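Two arms on the refurb line

I work at Jeretti, where we take in used office desktops, test them, fix what is worth fixing and sell them on. In December we started setting up robot arms for the memory work. Several people have asked me what that has been like, so I am writing it down in one place. 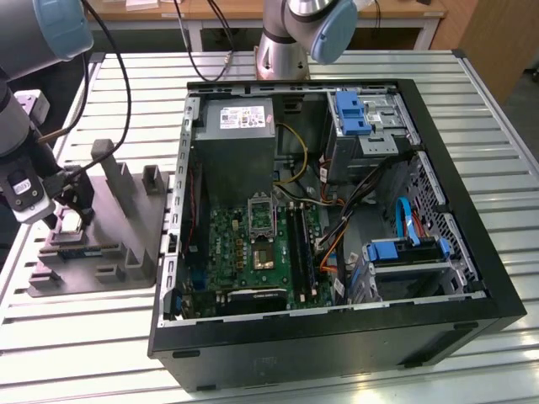 Picking a memory module out of the printed holder, with the open tower next to it.

A bit about the job first. A machine comes in on a pallet, gets wiped down, and goes to a bench. Somebody takes the side panel off, checks for missing parts, blows out the dust, and swaps or adds memory depending on what the order says. Then it goes to test. The memory step is short but it is in every order, and on the Minier contract it was 391 towers of the same model, all getting the same upgrade. Two of us did most of those by hand. By the end my thumbs were sore enough that I was pushing modules in with the side of my fist wrapped in a glove, and I don't recommend that.

The arms were the owner's idea. He had seen something like it at Visden, who do a lot more volume than we do, and he came back wanting to try it. We were told early that nobody was losing their job over it. I believed that about halfway. We are a shop of 30 people and two have left since, both for their own reasons, and neither was replaced. People can make of that what they want. I have asked about it in two meetings and got the same answer both times, that it depends on orders.

What changed first was the table. Before, everyone laid out a bench the way they liked. I kept my screws in a muffin tin on the left. Now the tower has to lie on its side in one spot, open side up, and the module has to stand in the gray fixture in its slot, facing the right way. If the case is an inch off, the arm is going to the wrong place. So a good part of my day is putting things exactly where they go, and that took me longer to get used to than the arms did.

The fixture is 3D printed in the back. The first few versions were bad. One held the module so tightly that the gripper dragged the whole base along with it. Another was too loose and the module leaned. I ended up sanding slots with an emery board and telling the person who draws them how much I had taken off. That part I liked. It was the first time in six years here that something I said about a tool got changed by the next morning.

Cables are still our problem. Every tower has a bundle of power wires running across it, and on some models it sits right over the slots. A person moves it with the back of a hand without thinking. For the arm, I have to tuck it or tie it before the run. I started keeping a jar of 100 reusable ties on the bench and I go through the jar, put them back, and go through it again.

The pace is different too. By hand I am faster on a single machine, no question. The arm doesn't slow down in the afternoon, though, and I do. Where it helps me most is that I can prep the next case while it works. Where it doesn't help is odd lots. We got a batch from Jin with four different case styles in it and nobody bothered setting up the arms. We did those the old way and it was a pleasant couple of days, to be fair.

Training was thin. We had one afternoon, a binder, and a phone number. Most of what I know came from stopping it when it looked wrong and reading what the screen said. I would have liked a second session after a month, when we had real questions. I have put that in writing.

Pay went up a little for those of us who signed on as cell operators. The title is new and the raise was smaller than I hoped. My hands feel better in the evening, and I count that for something. On the other side, I talk less at work than I used to. With two people on a bench you chat all day. Now I'm mostly listening for a module to click in.

Next we have an order of 500 small towers coming, with the drive cage in a different place, so the fixture has to be redrawn and the positions taught again. I've asked to be there for that from the start this time.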